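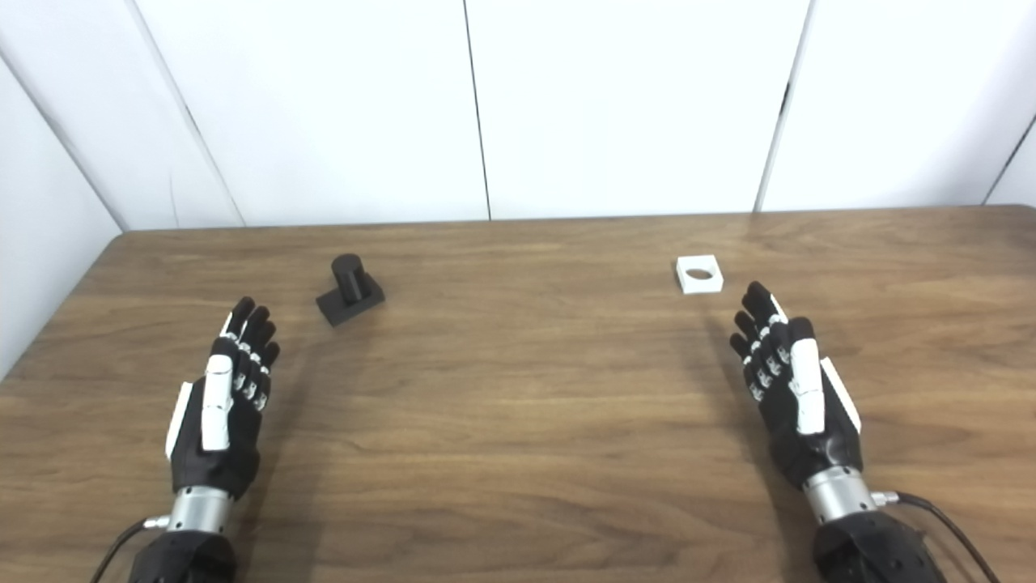 Femke Van Damme had planned to stay in Bosham for one winter. She came in 2015 with two suitcases and a contract that ended in February, and she still lives four streets from the harbor.

"I knew the village from a calendar in my grandmother's kitchen," she says. "The church and the boats. I thought, fine, I'll go see if it looks like that."

It mostly did. Her first walk was out along the shore road, which goes under water at high tide. She had not checked the times. "I had to go back by the upper path and ask a man with a dog where I was. My shoes took days to dry."

She now writes walking routes for Stillance, a small publisher of travel guides. Her advice for a first visit is to look up the tide table before the train times. She likes to arrive at nine in the morning, walk the shore while it is clear, and have lunch late. In summer she stays away between noon and three, when the parking lot is full and the line for ice cream reaches the road. 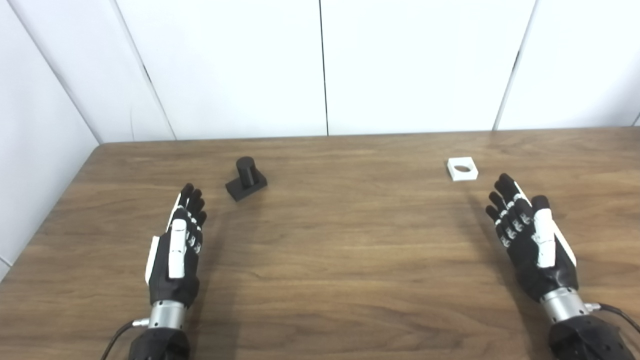
The tabletop, with the wall panels behind it.

Her editor, Joonas Rautiainen, wanted the first guide to cover the whole coast. Van Damme talked him down to 4 walks. "He sent me a list with nearly every village on it. I said I can't write about a place where I've only had a sandwich."

The longest walk takes most of a day and ends at a bus stop with no shelter. She has had letters about that. "People want me to move the bus stop. I tell them to bring a raincoat."

The first printing was 1000 copies. She kept one and wrote corrections in the margins, most of them about gates and stiles. A second edition is due once she has walked everything again in the cold months.
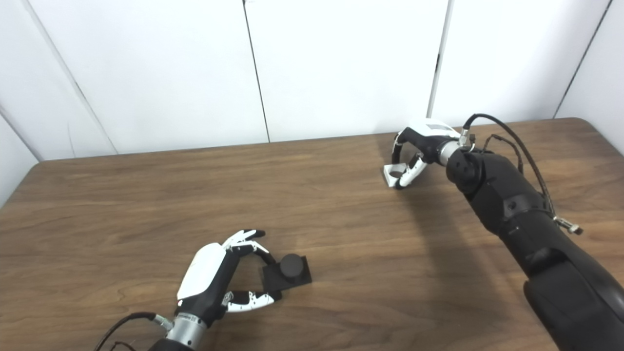 Both hands at the table.

Asked what she misses from Belgium, she says bread, and trains that run late into the evening. She goes back twice a year and always comes home with too much cheese.

Would she recommend Bosham for a full week? "Three days. Then take the bus somewhere else and come back for the last night."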